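# The review request comes before the parcel

I bought a pair of gloves in May, which tells you how well I plan. They came from Havadora, a small shop that sells knitted things by post, and I had an email asking me to rate them while they were still in a van outside Skakley. I hadn't touched them. Could I spare a moment to say how they fitted?

I could have spared a moment. I had nothing on. What I lacked was an opinion, and I've noticed that this no longer stops anyone. The page for those gloves had 214 reviews, and I read far more of them than a person should, sitting on the side of the bath with the phone in one hand. A good many said something like "Haven't worn these yet but they look lovely, five stars." One said they were a gift for a sister and the sister hadn't opened them. Five stars.
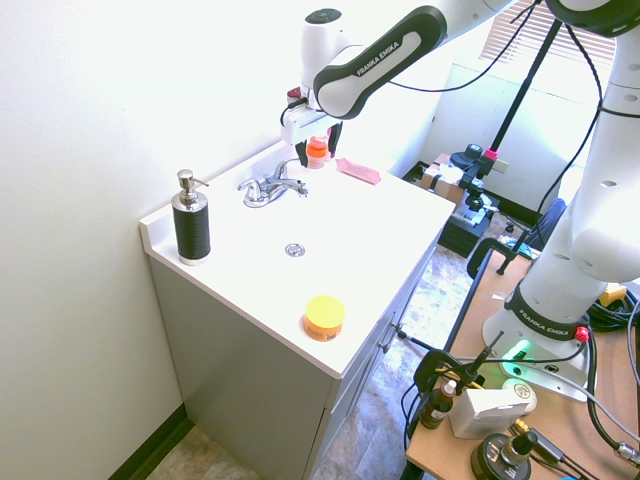
I don't blame the shops, or not the little ones. I've sold things myself, badly, at a craft fair in a church hall, and I know what it is to watch somebody pick up your work, stroke it, say "aren't these clever" and walk off towards the cakes. You'd beg too. If you knit collars at your kitchen table and the website puts you on page nine because you have four reviews and the factory has 3276, then of course you ask. You ask on the receipt, on the little card with the pressed flower, and again by email in case the card got thrown away with the tissue paper.

My quarrel is with what the asking has done to the answers. When everything gets five stars, four is an insult. I once gave four to a hat from Burnero. It was a good hat. It was slightly itchy over the left ear, and I said so, and I thought that was what the box was for. I had a message within the hour asking how they had let me down and offering me 22 per cent off my next order. I felt as if I'd kicked a dog. I changed it to five and the hat went on itching.

So now the stars mean "it arrived", and anyone who wants to know whether a jumper bobbles has to learn to read the comments like a bank clerk looking at a signature. "Beautiful colour" means it doesn't fit. "Great for the price" means it doesn't fit and there's a hole. "Customer service were wonderful" means there was a saga. The one I trust is the long cross one from a woman who has washed it a dozen times and lists what happened at each wash, and I'd cheerfully pay her a salary.

What I'd like is for shops to wait. Ask me in a year. Clothes and accessories are about the worst things in the world to judge on the day they come out of the bag, when they've still got their shape and you've still got your hopes. I have a cardigan from Ocampo that I thought was a mistake for the whole of its first winter – too long, too brown – and I've now worn it for 18 years. It has been darned at both elbows, once in the wrong brown. No one has ever asked me to rate it, and I couldn't if they did, as the page will have gone and quite possibly the sheep.
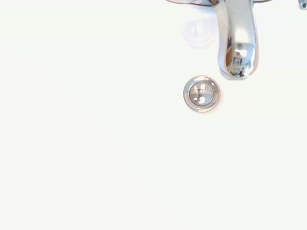

*A basin, for the hand-wash-only among us.*

Hand washing would be a fair test, come to that. Make it a condition. You may not review a woollen item until you have washed it at least once by hand, rolled it in a towel, and found out what size it is now. I think the 214 would come down a bit.

I'm told the early email gets more replies, and I can believe it, given that by the following year most of us have forgotten where we bought the thing. But a shop that wrote to me after two winters to ask how the gloves were getting on would have my custom until I died. I'd write them pages. I'd tell them about the thumb.

As for Havadora, the gloves did turn up, and they're fine so far as anyone can judge in May. I've had two reminders since. The second had the subject line "Did we do something wrong?" and I have been composing a reply, on and off, while doing the potatoes.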